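Sutis > Company > About us

April
By Cheuk-hei Chiang

About Sutis

Sutis reads warranties, service plans and extended coverage contracts for people who don't have the time or the patience. You send us the paper, we send back two pages in plain words: what is covered, what isn't, how long you have, and what you would have to do to get paid. We don't sell coverage. We don't take a fee from anyone who does.

I'd be suspicious of that last sentence if I were you. Plenty of companies say it, and some of them mean that the fee goes to a sister company with a different name. We have no sister company. Our money comes from the people who send us contracts and from two libraries that pay a yearly rate so their patrons can use us free. If that ever changes I'll put it on this page, near the top.

How it started

I used to work in the claims office of a home appliance plan called Skonus. My job was to read incoming claims and match them to the contract, and I was good at it, meaning I turned down a lot of them. Most of the refusals were correct under the wording. The buyers had signed something that said "mechanical failure" and taken it to mean "when it stops working." Those are different things, and the brochure did nothing to keep them apart.

After I left I started reading contracts for neighbors in Gidinholm, then for their relatives. The first batch was 104 documents in two banker's boxes, and I read all of it at my kitchen table before deciding whether there was a business in it. I wasn't convinced. My accountant still isn't.

What we think of extended coverage

Not much, in most cases. If a product is cheap enough that you could replace it out of a month's pay without pain, the plan is usually a bad buy. If the maker already covers the item for 24 months, check what the store's plan adds during that time. Often it adds a phone number. Some plans start their clock on the day of purchase and then let the maker's warranty do the work for most of the term.

There are exceptions, and we say so when we find one. A plan with no deductible and a real replacement clause can be worth having on something you use hard every day. I have bought one myself, for a freezer, and would do it again. I read it first.

We get asked a lot about household and workshop goods, the sort with molded plastic parts and a hose somewhere. The wording tends to be worst on these. Hoses, seals, filters and clips get called "consumable" in a definitions section near the back, and that one word can take out most of what is likely to go wrong. Look for it before you look at the price. 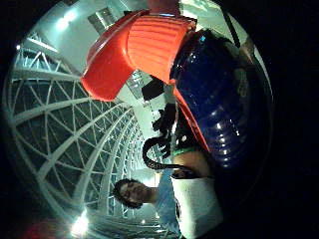

What we don't do

We are not lawyers and we can't represent you. If a company owes you money and won't pay, we can point to the clause, and you can quote it in a letter. Sometimes a letter is enough. I won't give you a success rate, as people tend to stop writing to us once a dispute is over and I have no idea how many of them got their money. Any firm like ours that advertises such a number should be asked where it came from.

We don't rank brands either. A company can have a decent contract on one product and a dreadful one on the next shelf, and the terms change without much notice. A "best warranty" badge is mostly a picture of a badge.

The clause library

Our files hold 3,102 clauses, each with the month we saw it and the type of product it was attached to. The software is called Chien. It's a search box on top of a plain list, and we wrote it ourselves after trying a paid service that kept summarizing exclusions as benefits. A person reads every contract from start to finish. Chien helps us find similar wording and check whether a term is normal or strange. It doesn't decide anything.

Members can search the library. We remove names, account numbers and addresses before anything goes in, and if you'd prefer that your contract stay out altogether, write that on the form. The price is the same.

Sending us something

Send the whole contract, including the pages that look blank or say "terms continued." The brochure is no use without it. Readings go out on Thursday. If your cancellation window closes before then, put the deadline in the subject line and we'll tell you whether we can make it. If we can't, don't pay us.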